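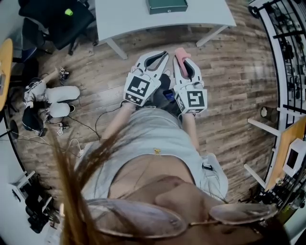 Two hand-held grippers, pink object in the right one.

Pyo Feeding Log

Version 2. Maintained by Myrto Panagiotou.

Summary

Pyo is a table of feeding records for pet birds and small reptiles whose owners give a mineral supplement with regular food. Each row is one meal for one animal. The table covers 277 animals in 107 homes. It was put together at Flallerside to compare how owners measure supplements with what the label tells them to give.

Files

meals.csv – one row per meal
animals.csv – one row per animal, with species group, age band and body weight
products.csv – supplement form and label dose
units.txt – conversions used for spoon and pinch measures

Fields in meals.csv

animal_id: matches animals.csv
product_id: matches products.csv
food_g: food offered, in grams
supp_mg: supplement offered, in milligrams
left_pct: share of the meal left in the dish, 0 to 100
method: mixed, dusted, water or separate
note: free text from the owner, may be blank

Collection

Owners filled in a paper sheet or the Starava web form. Paper sheets were typed in twice and mismatches were checked against the original. Weights come from the owner's own scale. Scales were not calibrated.

Known problems

Amounts given in drinking water are weak data. The form asks how much was added to the bottle, and left_pct for these rows refers to the bottle, so spills count as intake.

Product names were replaced with codes. Cunetti rows from the first version used a scoop size that was entered wrong. They are fixed here, and supp_mg will not match older copies.

Blank supp_mg means not recorded. A zero means the owner gave none. Do not merge the two.

Not suitable for

Setting doses for an animal. The table has no blood values and no vet records. Breeding females are few and are not marked in a consistent way.

Changes

Version 2: Cunetti scoop fix, note field added, duplicate meals dropped.
Version 1: first release, March.

Corrections

Send the animal_id, the field and the value you think is right to the maintainer. Fixes go into the next version – files already released are not edited.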